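Caderno da oficina, 30 de julho de 2022
Registo: Catarina Carvalho

Prosseguiu-se a arrumação da cozinha do apartamento Brenddale. O bloco de facas passou a servir de suporte às varetas finas de madeira, até agora guardadas na gaveta desde abril. Do lote recebido, 185 unidades, separaram-se 25 para uso corrente; 18 foram rejeitadas por empeno.

Henrique Arruda propõe cortar as restantes a 15 cm. Leonilde Henriques discorda e pede que se mantenha o comprimento de origem.

O bloco fica provisoriamente no chão, junto ao tapete, até haver decisão sobre a bancada. As facas foram entregues a Demyd Hrytsenko para afiar.

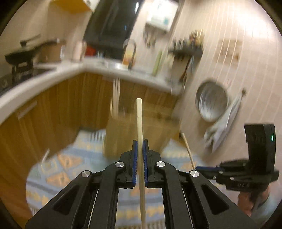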